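작업대 상판, 집성목으로 사고 나서 알게 된 것들

목공방에 다니던 시절에는 상판이 늘 거기 있는 물건이었다. 누가 깎았는지, 누가 기름을 먹였는지 생각해 본 적이 없다. 내 돈으로 밝은 색 집성목 상판을 사서 작은방에 들여놓은 뒤에야 나무판 하나가 이렇게 손이 가는 식구라는 걸 배웠다. 밥은 안 먹는데 기름은 먹는다.

아래는 그동안 상판을 쓰면서 적어 둔 요령이다. 순서에 큰 뜻은 없고, 앞쪽에 있는 것일수록 내가 비싸게 배웠다.

1. 오일은 얇게, 그리고 더 얇게

처음 바를 때는 누구나 손이 크다. 나도 그랬다. 듬뿍 부어 놓고 하룻밤 자고 나오니 표면이 파리 끈끈이가 되어 있었다. 실제로 파리도 한 마리 있었다.

헝겊에 오일을 조금 묻혀 나뭇결 방향으로 문지르고, 15분쯤 두었다가 마른 헝겊으로 전부 닦아 낸다. 닦아 낼 때 아깝다는 생각이 들면 제대로 하고 있는 것이다. 하루 말리고 한 번 더. 새 상판이면 세 번까지 바른다. 아랫면도 똑같이 발라야 한다. 윗면만 바르면 판이 습기를 한쪽으로만 먹어서 휘는데, 나는 이걸 귀찮아서 건너뛰었다가 8월 한 달 동안 연필이 저절로 굴러가는 작업대를 갖게 되었다.

건성유를 썼다면 헝겊은 뭉쳐서 쓰레기통에 넣지 말 것. 스스로 열이 나서 불이 붙을 수 있다. 물에 푹 적셔 뚜껑 있는 금속 통에 넣어 두었다가 동네 배출 규정대로 버린다.

2. 얼룩은 종류부터 따진다

하얀 물자국은 대개 오일층에만 생긴 것이라 고운 사포로 살살 문지르고 다시 기름을 먹이면 없어진다. 검은 자국은 쇠가 닿은 채로 물기를 만난 경우가 많다. 젖은 클램프를 올려 둔 채 저녁 먹으러 가면 정확히 클램프 모양으로 남는다. 옥살산으로 뺄 수 있는데 장갑과 보안경, 환기가 필수이고, 끝나면 물걸레로 여러 번 닦아 내야 한다.

나무가 원래 갖고 있던 검은 점이나 짙은 줄은 얼룩이 아니다. 나는 그런 점 하나를 반나절 갈아 낸 적이 있다. 점은 그대로 있고 그 자리만 오목해졌다. 지금은 나사를 놓아두면 안 굴러가서 나름 유용하게 쓴다.

3. 사포는 120, 180, 240

중간을 건너뛰고 싶은 마음은 이해한다. 120번에서 바로 240번으로 가면 흠집이 예쁘게 광이 난 흠집이 된다. 번호를 올릴 때마다 상판을 청소기로 빨아들이고 넘어갈 것. 굵은 가루가 한 알만 남아도 그게 끝까지 따라온다.

마지막 사포질 전에 젖은 걸레로 한 번 훔쳐서 결을 일으켜 놓으면 나중에 커피를 쏟았을 때 덜 까칠해진다. 커피는 쏟는다. 일정에 넣어 두는 편이 낫다.

4. 고정은 느슨하게 할 줄 알아야 한다

통판이든 집성판이든 나무는 철마다 폭이 달라진다. 프레임에 꽉 조여 놓으면 판이 갈라지거나 나사가 빠지거나 둘 다다. 폭 방향 나사 구멍은 길쭉하게 파고 와셔를 받친다. 나는 Standari 브래킷 6개로 잡았는데, 설명서가 나사 길이를 끝내 알려 주지 않는 점만 빼면 만족한다. 상판 두께를 재고 그보다 확실히 짧은 나사를 쓰면 된다. 확실히 짧은 것과 비슷한 것의 차이는 상판 윗면에서 확인하게 된다.

5. 카펫 위에 작업대를 놓은 사람에게

나도 안다. 마룻바닥이었으면 좋았겠지만 집이 먼저 있었고 작업대가 나중에 왔다. 카펫은 폭신해서 작업대가 미세하게 흔들리고, 떨어뜨린 나사를 절대 돌려주지 않는다.

다리 밑에 손바닥만 한 합판을 한 장씩 깔면 흔들림이 훨씬 준다. 수평은 합판을 깔고 하루 지나서 맞춘다. 카펫이 눌리는 데 시간이 걸린다. 작은 쇠붙이는 자석을 비닐봉지에 넣고 바닥을 훑으면 딸려 나온다. 봉지를 뒤집으면 한 번에 털린다. 플라스틱 부품은 자석에 안 붙으니, 손전등을 바닥에 눕혀 놓고 그림자를 찾는다. 이 자세로 있을 때 택배가 온다.

6. 작은 부품은 색으로 고른다

출력해서 쓰는 고리나 지그, 와셔 같은 것은 되도록 야한 색으로 뽑는다. 연두색, 주황색이 좋다. 밝은 나무 위에서도 어두운 카펫 위에서도 눈에 띈다. 한때 나무색 필라멘트가 고급스러워 보여서 한 롤을 다 썼는데, 그때 만든 부품은 지금도 대부분 이 방 어딘가에서 고급스럽게 살고 있을 것이다.

구멍이 여러 개 뚫린 납작한 부품은 핀을 꽂기 전에 뒤집어서 바닥 면을 한 번 만져 본다. 첫 층이 퍼져서 구멍이 좁아진 경우가 흔하다. 망치로 해결하려 들지 말고 드릴 비트를 손으로 돌려서 넓힌다.

7. 뒤쪽 가장자리만 창고로 허락한다

상판이 넓으면 물건이 는다. 이건 못 막는다. 대신 가장 먼 변을 따라 한 줄만 내주기로 했다. 그 줄을 넘어온 것은 일요일 저녁에 전부 상자로 들어간다. 상자에는 Vudport라고 적혀 있는데, 원래 뭐가 들어 있던 상자인지는 잊었다.

가운데는 비워 두는 것이 원칙이고, 손이 닿는 쪽에는 지금 하는 일의 부품만 둔다. 오달리에게(본인은 꼭 Oda Lie라고 써 달라고 한다) 이 원칙을 설명했더니 그럼 저 머그잔은 무슨 일의 부품이냐고 물었다. 머그잔은 예외로 한다.

8. 케이블은 아래로 보낸다

상판 위를 가로지르는 전선은 언젠가 소매에 걸린다. 뒤쪽이나 옆쪽으로 넘겨서 내리고, 다리 안쪽에 벨크로로 묶는다. 움직이는 장비의 선은 팽팽하게 묶으면 안 된다. 끝까지 움직여 본 상태에서 여유를 남기고 묶되, 늘어진 부분이 상판에 쓸리지 않는지도 본다. 케이블 타이는 한번 조이면 잘라야 하는데, 자를 때 전선까지 자르는 사람이 있다. 나다.
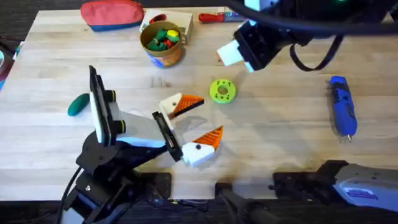 9. 흠집은 어디까지 봐줄 것인가

새 상판의 첫 흠집은 아프다. 나는 첫날 드라이버를 떨어뜨리고 한동안 그 방에 안 들어갔다. 결을 따라 눌린 자국은 젖은 헝겊을 덮고 다리미를 잠깐씩 대면 꽤 올라온다. 섬유가 끊어진 자국은 안 올라온다. 접착제는 굳기 전에 닦고, 이미 굳었으면 스크레이퍼를 눕혀서 얇게 밀어 낸다.

일 년에 한 번 전체를 240번으로 가볍게 갈고 오일을 다시 먹이는 정도면 충분하다. 그 사이에 생긴 자국은 그냥 둔다. 퐁찬(Fongchan Thongdee) 씨네 작업대는 자국이 하도 많아서 이제 새 자국이 어디에 생겼는지 주인도 모른다. 그 집에 갈 때마다 부럽다.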